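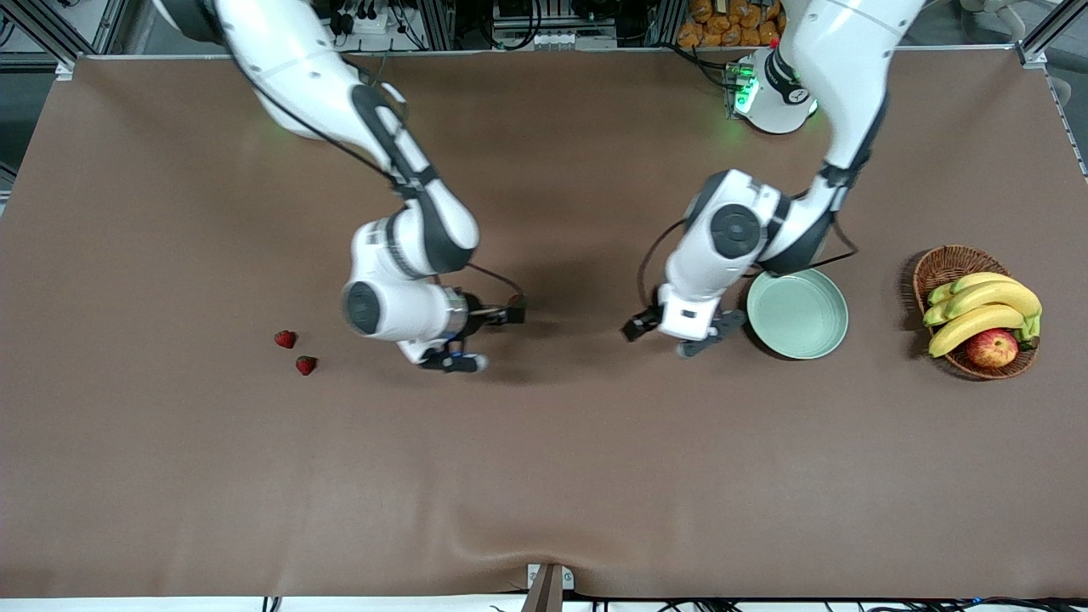 Fig. 1. Two white arms over a brown tabletop.

Week 5: What does a productivity number measure?

Read the Linari case before Monday. It runs to nine pages and the first two can be skimmed.

The claim in the case is simple. Linari bought new equipment, and output per worker went up. Management credits the equipment. Maybe so. Look at the footnote to Table 2 first. In the same year the firm moved packing to an outside contractor, Smadi, and those workers dropped off the payroll. Output stayed where it was and the headcount fell. You would get a rise in output per worker from that alone.

Do the arithmetic yourself. Before: 2,376 units a day, 200 workers. After: same units, fewer names on the list. Then ask where the Smadi hours went. I have read the appendix twice and can't find them.

Terms to know: labor productivity, total factor productivity, outsourcing bias, base year.

Edvin Lunde's reply (in the reader) argues that the bias is small and washes out over time. I am not convinced. He tests it on over 2,000 firms, but the ones that outsource most are also the ones that stop answering the survey – a problem he gives one sentence.

Thygesen is more careful and harder to read. Stick with the section on hours worked and skip the model.

For discussion: Coterau reports hours, Gokton reports heads. Can their figures go in the same chart? If you think they can, bring the conversion you would use and say what you assumed about part-time staff.

Problem set 3 is due at the start of class.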